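The Towel Task

The club had the upstairs room at Skolgate until nine, and the rules of the Herard Cup said that the towel must be folded without any human hand. Imani Ambrose had read the rules so many times that she could say them in her sleep. Folding gave 50 points. Putting the towel away gave 12 more.

"It closes too late again," said Rosalba Ferraro from behind the laptop. "Wait. Now it has it."
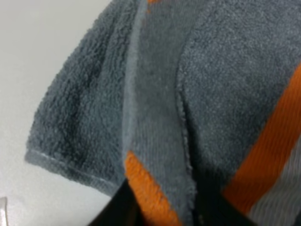
Imani did not breathe. She had joined the club only because her cousin was in it, and then the cousin moved to Whitlock and she stayed. In her first month she was allowed to hold the cables. Now it was her program which ran, all 416 lines of it, and she knew which lines were bad.

"Why did you write a pause there?" asked Rosalba.

"I was afraid."

"The arm is not afraid. Take it out."

She took it out. They ran it again, and then again, and the rain came against the windows. Rosalba ate her sandwich standing up. At home, Imani's mother folded towels while she spoke on the telephone, without looking, and she made a pile of them before the call was over. Imani had once tried to write down what her mother's hands did. She had filled two pages and had not reached the second corner.
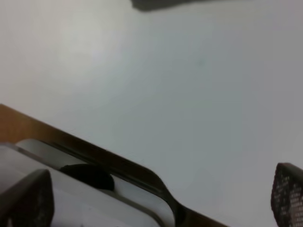 Rosalba wanted to talk about the team from Rillow. They had won in the last two years, and she had heard that they had a budget of 600 pounds for motors only. Imani did not want to hear about Rillow. She looked at the tray with its brown rim, and at the black rounded thing that lay inside it, and she thought that a person could become very tired of a table. Then she changed one number and saved the file under a new name.

"What did you change?"

"The speed of the closing. Only a little."

"Tell me when."

"Now," said Imani.

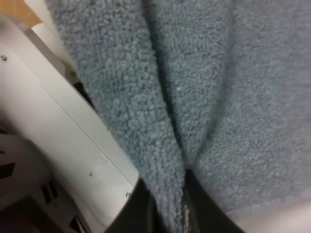

The fingers closed on the cloth.

Rosalba put down her sandwich. Neither of them said anything, and downstairs somebody was already locking the first door.

"Again?" asked Rosalba.

"Again," said Imani, and she pressed the key.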